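**Parallel gripper fingers for soft round stuff: bare metal, pads, or something else?**

Asked September 30, 2018 in Grippers & End Effectors

Hi all, long-time reader, first real question. I've been going back and forth on finger choice for a two-arm tabletop setup and I think I've confused myself. The task is moving steamed buns out of an electric steamer and onto a plate. Right arm does the buns, left arm does the glass lid. Both arms have two-finger parallel grippers on them.

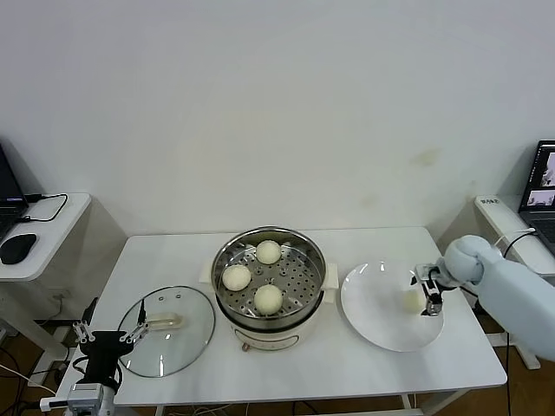
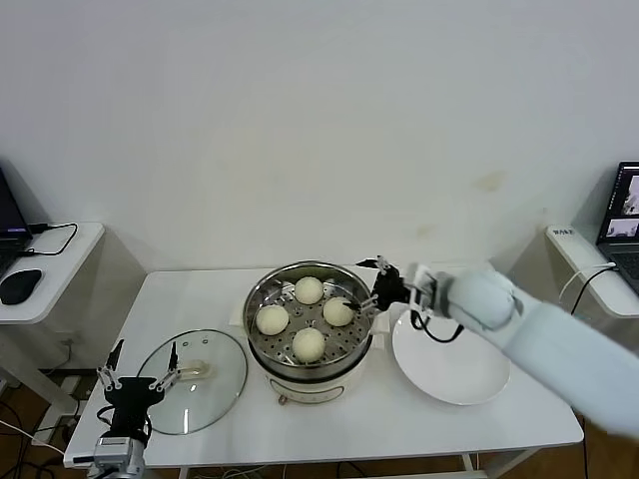
*Steamer, lid and plate as I have them laid out. Three buns in the basket in the first one, four in the second.*

So the lid side I'm fairly happy with. The handle is a nice shape to grab and the stock fingers do fine as long as I come in square to it. It's the buns that are making me nuts. They're soft, they're round, and the skin tears if you look at it wrong. With the stock fingers I either squeeze too little and the bun rolls back down, or I squeeze too much and leave two dents in it that never come out. With four in there the gaps get small, so I can't just open the fingers all the way and drop straight down either, I end up shoving the neighbor into the rim.

What I've tried so far:

- Stock fingers, force limit turned way down. Drops a lot.
- Stock fingers with the Lorden silicone sleeves pulled over them. Way better grip, but they make the fingers fatter and now I bump the next bun over. They also creep down after a while and I have to stop and push them back up.
- Going in at an angle, one finger behind the bun and one in front. Best looking result so far, but my approach has to be really good or the back finger lands on top of the bun.

I ran 300 tries with the stock fingers and 300 with the sleeves before I changed anything else, and the sleeves clearly won, but I don't love either one. I've been looking at the Zoston soft fingers and also at just swapping the whole right gripper for a suction cup. Has anybody compared these on food or on anything squishy? Also my arm has a fabric sleeve on it and a loop of cable hanging under the wrist, and I'm wondering if I should be rerouting that before I go crazy blaming the fingers.

Controller is a Bandara, the older one, if that matters. Thanks!!

---

**Answer 1** (accepted, 19 votes)

I did pretty much this comparison last December with bread rolls, so take it for what it's worth, but I think a lot of it carries over.

Suction first: skip it. I had high hopes and it was miserable. Anything with a bit of a porous skin leaks, and if there's moisture on it the cup slides. You can get a bigger cup and a stronger pump and then you get a lovely round hickey on every single roll.

Soft fingers: I used the Zoston ones and they were the gentlest by a mile. Hardly a mark. The catch is that they bow outward when they close, so they need more elbow room than you'd guess from looking at them open. In a basket with four buns in it I think you'd be back to shoving the neighbor. With three in there you'd have a much easier time, so maybe start with fewer and work up?

What I ended up with was thin fingers and a thin pad. I cut strips of 2 mm silicone sheet and glued them on the inside faces only. Your sleeves go all the way around, so you're paying for thickness on the outside where it does nothing for you. Mine have over 508 picks on them and the glue is still holding on one side (the other one I had to redo, I didn't clean the metal properly the first time).

A few settings things too:

1. Close slow. Slow mattered more for me than the force number did. The roll gets a chance to settle between the fingers.
2. Grab below the widest part. If you pinch at the widest part or above it, it squirts out downward.
3. Stop on position, not on force. I know everybody says force. On the older Bandara the force reading is so jumpy at the low end that I gave up and just closed to a set width. Only works if your buns are all close to the same size, and yours look pretty even.

On your angled approach, I'd keep it. Pick in an order so the bun you're after always has an open side. Take the front one first, then you've got somewhere to put the front finger for the rest.

**Comment from the asker:** Ohh, inside faces only. I feel a little silly. I have silicone sheet in a drawer right now. Going to try this tonight. Is yours smooth or textured?

**Reply:** Smooth. Textured left a pattern, which was cute twice.

---

**Answer 2** (4 votes)

Can't help on the pads but please do reroute that cable. I had a loop hanging under my wrist just like that and I spent two weeks tuning a grasp that was fine. Every time the wrist turned past a certain point the loop pulled a little and the fingers ended up off to one side. I ran mine back along the forearm with hook-and-loop straps and left enough slack to turn the wrist all the way both directions. Check it by hand with the power off before you trust it. The fabric sleeve I wouldn't worry about unless it bunches up at the elbow. Also a low hanging cable is going to drag across your plate sooner or later and take a bun with it.

---

**Answer 3** (0 votes)

Posden makes a three finger one that's good for round things. Don't remember the model, I've never put it on a steamer or anything but it picks up tennis balls great

**Comment:** Three fingers into a full basket sounds rough, where does the third one go?

**Reply:** yeah fair. for the empty ish basket then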